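Fluter Brick Exchange – Questions We Get Asked

The Fluter Brick Exchange sells, swaps and sorts used plastic building bricks out of the old feed store in Vorkville. Please read this page before calling. We like the phone less than you do.

What do you take?

Any studded building bricks, plates and baseplates, in any color, including the ones you have decided are ugly. Brown sells very well. We don't take painted bricks, glued bricks, or bricks with a child's name carved into them, however charming the name.

Do I have to wash them first?

Yes. Lukewarm water, dish soap, a mesh bag, and a towel to dry them on. Skip the dishwasher. We have a shelf of baseplates that met a dishwasher, and they now make decent salad bowls.

How does the swap work?

By weight. Bring in a pound of sorted bricks and take home a pound of sorted bricks. Bring in a pound of unsorted bricks and take home 33 cents on the dollar in store credit, plus the knowledge that someone else is picking the dog hair out.

What counts as sorted?

By shape or by color, your choice, but pick one per bag. A bag marked "mostly red" is an unsorted bag.

Is there a limit?

40 pounds per household per visit. If you are clearing out a whole attic, email us and we'll set a time. Last August a gentleman arrived with a horse trailer and we are still in the 1980s corner of it.

Can you find one particular piece for me?

Possibly. Send the number molded on the underside, if there is one. "The little gray one with the thing" has been sent to us many times and we have yet to get it right.

My baseplate is warped. Is it finished?

Not always. Lay it stud side down on a flat table, put a heavy book on top and leave it for a week or two. Slight curls often relax. Cracks don't, and neither do chew marks.

Do bricks from other makers count?

They do, in their own bins. Try a few on your own plate before you buy a bagful. Clutch varies – some bricks drop off if you sneeze, and some have to be pried loose with a butter knife and language.

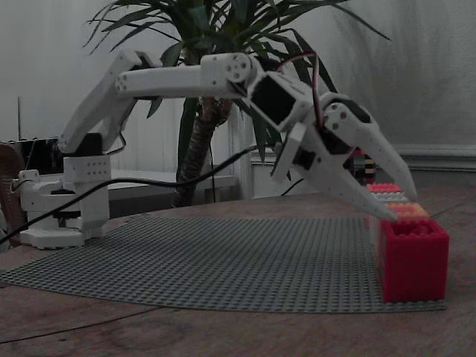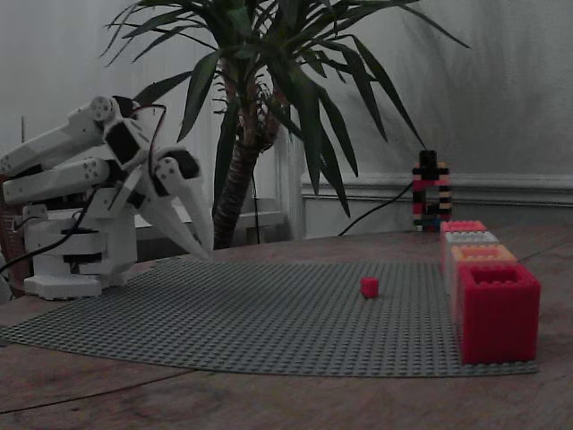
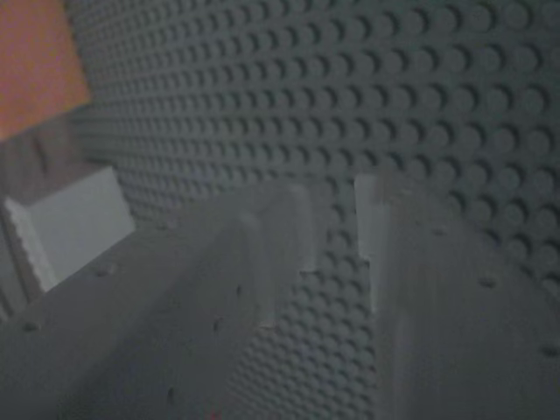
What are the big-build tables?

Three long tables at the back, rented by the afternoon. The current MacLeish table project is a market town set in 1646, with 800 roof tiles and, so far, no doors. Shoes stay on. We can't stress this enough.

Do you ship?

Within the country, yes, in the smallest box we can close. Orders from the Plemia catalog go out separately and take longer.

Can I return something?

Unopened bags, within a month. Opened bags can come back as swaps, at whatever they weigh now.

Where do I park?

Behind the building, next to the silo. The space marked "Reserved" isn't.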